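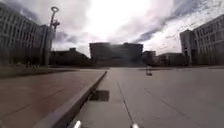 The plaza, with the ledge on our left and a drain grate just ahead.

1/ A few people asked how you teach a little wheeled robot to follow a curb, so let me try to tell it properly (sorry in advance, I do go on). The short version is that you drive it yourself with a controller, over and over, and it learns from what your thumbs did.

2/ I do my driving at Lurkcombe, and the project is called Covine. Every run gets saved as pictures plus steering. We're aiming for 100 good ones before we train anything, and I have nearly 90, which makes me happier than it probably should!

3/ The hardest thing for me was learning to drive a bit boringly. I used to cut in toward the curb and swing away again, and Sugeng Osman, who taught me all this, very kindly pointed out that the robot would pick up my wobble along with everything else. So now it's slow thumbs and a steady gap.

4/ The big open stretches are lovely to drive and oddly tricky to show well. With no painted lines to go by, the curb is your one real guide, and you have to decide early how far off it you want to be — then stick with that the whole way down.

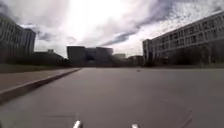
5/ What about mistakes? I keep some of them, on purpose. If I drift too close I don't stop the recording, I ease back out gently and carry on, so the robot gets to see what coming back looks like. A sudden yank on the stick goes in the bin, though. I've binned plenty.

6/ You also want the curb on the other side now and then. If it's always on the left, you can end up with a robot that only knows how to be a left-hand sort of robot, and then it meets a curb on the right and has no idea what to do with it. 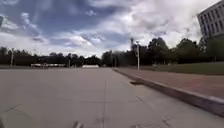 My right-side runs were dreadful at first, I'll admit. My thumbs had got used to leaning one way and I kept leaving far too wide a gap. Two hours of practice sorted most of it out, and I'd say take that practice before you press record.

7/ More once the training is done. If you drive one of these too, tell me how you hold your controller, I'm still changing my mind about mine!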